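Oil or water-based finish for a maple tabletop?

Posted May 24, 2021 in Wood & Finishing

I'm gluing up a maple top for a low play table for my grandkids and can't decide on a finish. I want to keep the light color. The last thing I made from maple got boiled linseed oil and turned orange within a couple of years. It will get juice, crayons and a lot of wiping. I have half a can of Dretus paste wax in the garage if that is any use. Sanded to 150 so far.
Wilurel

Danilo Gatchalian
Use a water-based polyurethane. Oil-based poly goes on amber and gets darker with age, so on maple you end up close to where you were with the linseed. Wax alone won't hold up to juice.

Go to 180 or 220 first. Then wipe the top with a damp rag, let it dry overnight and knock down the raised grain by hand with a worn piece of 220. Don't go much finer than that, and don't use steel wool between coats, as bits of it stay in the surface and rust. Three coats on the top, two on the underside. Please do the underside. I skipped it on a bench top once and it cupped by September.

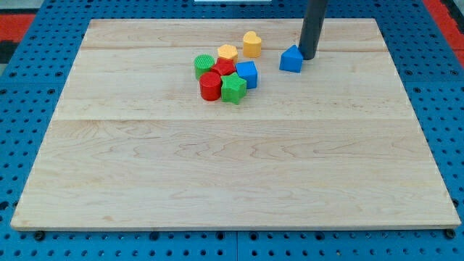 Wait the full cure time on the can before the kids get at it. Dry to the touch is not the same thing. Mine was still soft enough to take a mark from a coffee cup after 7 days. If your boards have a lot of figure, test on an offcut, because water-based can look a bit flat on wavy grain. One thin coat of dewaxed blond shellac underneath fixes that with only a little added color.

Mekorora
mineral oil. cheap and you can redo it whenever

Urbonaitė
Mineral oil is fine for a cutting board but it never hardens, and crayon will go right into it. I agree with the water-based poly. Get satin, gloss shows every scratch.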